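## 4. Preparing the bedroom for the dehumidifier

This section covers siting and first start-up of the Tusus dehumidifier in a bedroom. For cellars and garages, see section 5. For draining through a fixed hose, see section 6.

**Caution:** Do not plug the unit in until it has stood upright for 4 hours. If it was carried on its side, the oil in the compressor needs this time to settle.

### 4.1 Choosing the position

1. Place the unit on a hard, level floor. On deep carpet, put a flat board under the castors.
2. Leave a gap of 100 cm between the air outlet and the bed.
3. Keep the rear grille clear of curtains, valances and long bedspreads.
4. Check that the mains lead reaches the wall socket without being stretched. Do not use an extension lead.

Note: the humidity sensor is behind the rear grille. A unit pushed into a corner reads the air in the corner, and will stop before the rest of the room has reached the set level.

### 4.2 Preparing the room

1. Close all windows and trickle vents.
2. Close the door. If the door has a large gap at the bottom, lay a draught excluder against it.
3. Pull wardrobes and chests of drawers away from outside walls by a hand's width.
4. Open wardrobe doors for the first run.
5. Wipe any visible mould with a fungicidal cleaner and let the wall dry. The unit does not remove mould that is already present.

**Caution:** Do not hang laundry over the unit. Water dripping into the outlet can reach the fan motor.

### 4.3 First run

1. Slide the water tank in until it clicks. The red lamp goes out.
2. Press POWER. The fan starts at once; the compressor follows after a short delay.
3. Press MODE until CONTINUOUS is shown.
4. Leave the unit running overnight with the room unoccupied, if possible.
5. Empty the tank in the morning and refit it.
6. Press MODE again and select AUTO.

The tank fills fastest during the first run. In a damp room it may need to be emptied 2 times before AUTO is selected. If the tank is still dry after a full night, check that the room is not below the minimum working temperature given in section 9.

### 4.4 Bedding and stored items

Fabric holds moisture long after the air in a room reads as dry. Items shut away in boxes dry slowest.

1. Take lids off storage boxes and leave them off for the first run.
2. Lift boxes off the floor and away from outside walls. A bed or shelf is suitable.
3. Fold the duvet back to the foot of the bed.
4. Do not return items to a wardrobe until its back panel feels dry to the hand. 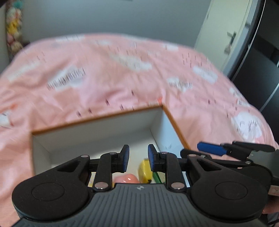 Ginette Grewal adds that in her own back bedroom the boxes were ready within a night, but the mattress took far longer, and she would stand it on its long edge from the start. This is permitted, provided that the mattress does not block the outlet or lean on the unit.

### 4.5 Night use

1. Press SLEEP to reduce the fan speed and dim the display.
2. Lock the keys by holding TIMER until the padlock symbol appears.

Note: at the reduced fan speed the unit extracts less water. Where condensation returns to the window by January, use the normal speed during the day and SLEEP only at night.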